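We use cookies to remember your settings. Accept | Manage

Soft drink (everyday encyclopedia entry)

A soft drink is a sweet or flavored drink with no alcohol in it, usually fizzy. The "soft" is there to set it apart from hard liquor. I grew up in Troltonstead, where we only ever said "pop," and I still get teased about it when I visit my cousins in Pusville (they're soda people, all of them).

The fizz is carbon dioxide pushed into cold water under pressure. Cold water holds more gas than warm water does, so a can left in a hot car goes wild when you open it! After that you've got sugar or a sweetener, some acid for bite, flavoring, and often color. Colas usually get their bite from phosphoric acid, while the fruity ones lean on citric acid.

People drank naturally bubbly spring water long before anyone bottled it, and druggists later sold it with syrups at the counter. My own hometown had a small bottler called Riquelme, which shut down in 1978. I have one of their wooden crates, made for 24 bottles, and it holds my records now. Their ginger was hot enough to make you cough, or so my dad claims.

Cans took over from glass in a lot of places, being light and quick to chill. Early pull tabs came right off and ended up all over the beach, and the stay-on tab fixed that.

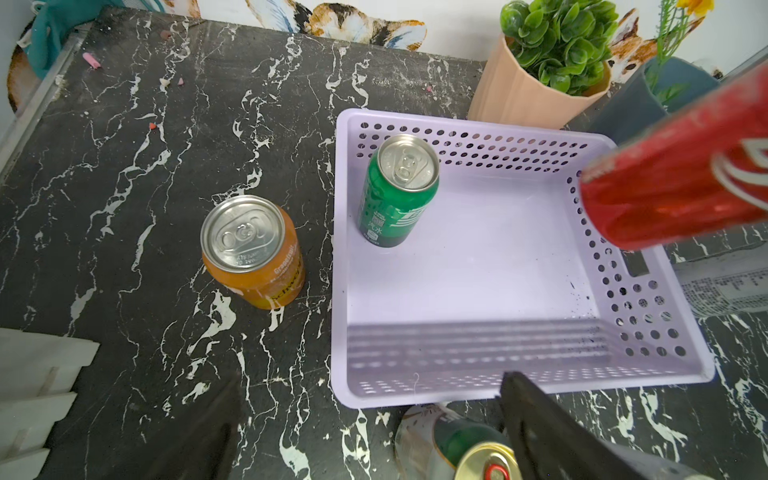 Flavors are where I could go on all day. Grapefruit is my favorite, a little bitter, great with salty chips. Lemon-lime is what I got when I was home sick, and cream soda is really just vanilla with bubbles (I love it anyway). Tonic water gets its bitterness from quinine, and it glows blue under a black light, so try that one at a party!

Filed under: Food & Drink > Drinks > Fizzy

2 comments

plallodex_fan
You left out root beer!! Please add a section.

MegaFizz70
We said "tonic" for all of it when I was a kid, even cola. Confused my wife for years.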